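Kemell Evening Classes
Kitchen Science for People Who Cook
Week 3 notes: Steam
Emese Boros
Tuesday, January 12, 2021

Hello again! These are the notes I promised, tidied up from what I scribbled for myself and with a few bits added that I skipped because we ran over. If you missed class, you can get by on these plus chapter 2 of the Urska reader (the blue one, the older edition is fine, the page numbers are off by a few).

Where we left off

Last week was all about water as a liquid: why a pot takes so long to come to a boil, why salt makes hardly any difference to the boiling point in the amounts you'd ever want to eat, and why a rolling boil doesn't cook your potatoes any faster than a steady gentle one. I want you to hang on to that last one, it comes back in a minute.

So, steam. First a fussy little point. Steam is a gas and you can't see it. The white cloud over a kettle is a mist of tiny drops of liquid water, made when the steam has met cooler air and condensed. Look closely at the spout of a kettle at full boil and there's a clear gap right at the opening before the cloud starts. The clear gap is the steam. Keep your fingers out of it! I'll go on saying "steam" for both, like everybody does, but when I'm talking about heat I mean the invisible stuff.

The big idea: hidden heat

Put a thermometer in a pot of cold water and turn on the burner. The reading climbs and climbs until the water boils, and then it stops. The burner is still on and energy is still pouring in, but the number won't budge. Where's it all going?

It's going into pulling water molecules away from each other. In the liquid they cling together, and it takes a lot of energy to tear one loose and send it off as gas. The old name for this is latent heat, and latent just means hidden, because the thermometer can't see it. For water it's enormous. Turning a cup of boiling water into steam takes more than five times the energy it took to bring that same cup up from ice cold to boiling. I remember not believing this when I first read it, and then I thought about how long it takes to boil a pot dry compared with how long it takes to get it boiling.

Now run it backward. When steam lands on something cooler it turns back into liquid, and every bit of that hidden energy comes out again, right there on the surface it landed on. This is the whole trick of steaming food. You pay for the energy down in the water, the gas carries it up, and it gets delivered to the dumpling or the carrot or whatever you've got in there.

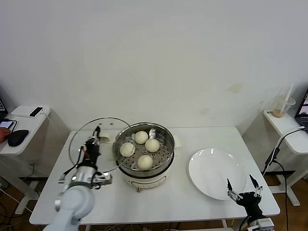 It's also why a steam burn is so nasty. You can put your hand in a hot oven for a second or two to grab a pan (with a mitt, please) and the air in there is far hotter than steam. Air is a poor carrier, it's thin and it has nothing hidden to give up. Steam condenses on your skin and unloads everything at once. Somebody asked whether a splash of boiling water is as bad. It's bad, but gram for gram steam brings all that extra energy along with it.

Air gets in the way

Something I rushed on the board, so let me do it properly. Steam heats best when it's just steam. If there's air mixed in, the air hangs around next to the food like a thin blanket, because it can't condense and get out of the way. The temperature also drops, since part of the pressure in the pot is now coming from air and only part from steam.

In practice this means two things. Wait until you have a good strong flow before you put the food in, or at least don't start your timer until then. And leave the lid alone. Each peek lets the steam out and room air in, and then you have to push that air back out before you're cooking at full strength again. I'm a terrible peeker myself, so no judgment.

Back to the rolling boil business. Do you need a furious boil to steam well? You need enough steam to fill the space and keep the air pushed out. Past that point, turning up the heat just makes more steam than the food can use and it leaks out around the lid and fogs your windows. The temperature in there doesn't go up, because the pot isn't sealed. (Pressure cookers are sealed, and that's next week.)

The numbers we worked through

I did this one fast, so here it is slowly. Say you have 40 grams of steam condensing on the food over the whole cooking time. Each gram gives up its hidden heat, which we rounded to 540 calories, the small scientific kind. Multiply and you get 21,600 small calories. Divide by a thousand to get the kind on a cereal box and it's 21.6. Doesn't sound like much until you think of it as warming a quart of cold tap water by a bit over 40 degrees Fahrenheit, and all from a few spoonfuls of water that went up as gas. If you got a thousand times more than this you forgot to divide, and you have company.

What steam does to starch and flour

Starch comes packed in tiny grains. Dry, or in cold water, they mostly just sit there, which is why flour stirred into cold water settles out at the bottom if you leave it. Warm them up in water and at a certain point they start to soak it in, swell, and go soft. This is called gelatinization (you don't have to be able to spell it). It's what thickens gravy, it's what makes rice tender, and in a dough it's a big part of how something floppy turns into something that holds its shape.

Protein does its share too. The gluten you worked into the dough sets as it heats, and the bubbles of gas trapped in it get bigger before that happens, so timing matters. Set the walls too soon and it stays dense. Let the bubbles grow too much before the walls are firm and the whole thing can sag.

Now compare the oven with the steamer. In an oven the outside of a dough dries out, and once it's dry it can get well above the boiling point, and then it browns. The browning reactions want high heat and not much water. In a steamer the surface stays moist and can't get any hotter than the steam, so you get no crust to speak of and almost no color, just a soft pale skin. Same flour, same yeast, very different supper.
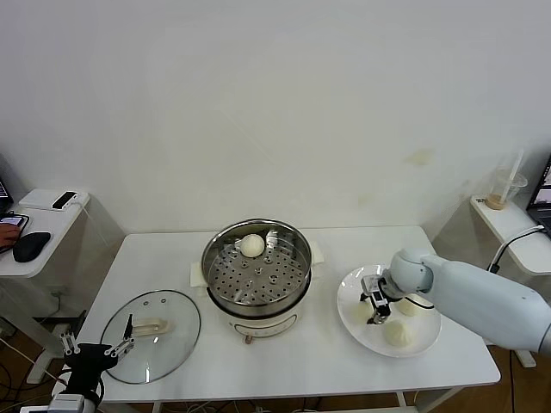 The flavor is different for the same reason. A lot of what we call a bready, toasty smell comes from browning. Take that away and you notice the quieter things, like the wheat itself, a little sweetness, and whatever the yeast has been up to. If a steamed dough tastes flat to you, try giving it a longer, cooler rise before you reach for more sugar.

What steam does to vegetables

Less to say here, but people always ask. Steaming and boiling soften vegetables in much the same way, by loosening the glue between the cells. The difference is what gets lost. In a pot of water, anything that dissolves in water can wander out of the vegetable, and then you pour it down the sink. That includes some of the vitamins, and a fair amount of taste. In steam there's only the bit of water that condenses, so less goes missing.

Green vegetables are a special case. The bright green fades to a drab olive when acids from the vegetable get at the green pigment. In a big pot of water those acids get diluted, and with the lid off some of them float away. Under a lid, with hardly any water, they stay near the food. So if you steam green beans for a long time they can end up duller than boiled ones. Short times are fine. Cut things small and get them out early, they'll keep cooking on the plate for a bit anyway.

High places

We had a good question from the back row about mountain cabins. Air pressure is lower up there, so water boils at a lower temperature, and the steam coming off it is cooler by the same amount. Everything takes longer. A harder boil won't help you for all the reasons above. Give it more time, or use a pressure cooker.

Words to know

Latent heat: energy that goes in or comes out when something changes between solid, liquid and gas, with no change in temperature.
Condensation: gas turning back to liquid, and handing over its latent heat as it does.
Gelatinization: starch grains taking up water and swelling when heated.
Saturated steam: steam at the same temperature as the boiling water it came from. What you have in any ordinary steamer.

For next time

Read the Antoniuk article, the short one, up to the graph on page 18. You can skip the part about industrial ovens unless you like that kind of thing (I do!). Then try this at home: boil two small pots of the same amount of water with the burners set the same, one with a lid and one without. Write down how long each takes to reach a boil, and we'll put everybody's numbers up on the board. If your stove is anything like mine the two burners won't match, so run both pots on the same one, and let it cool off in between.

The Prernel worksheet is due at the start of class. Bring a calculator, the phone kind is fine.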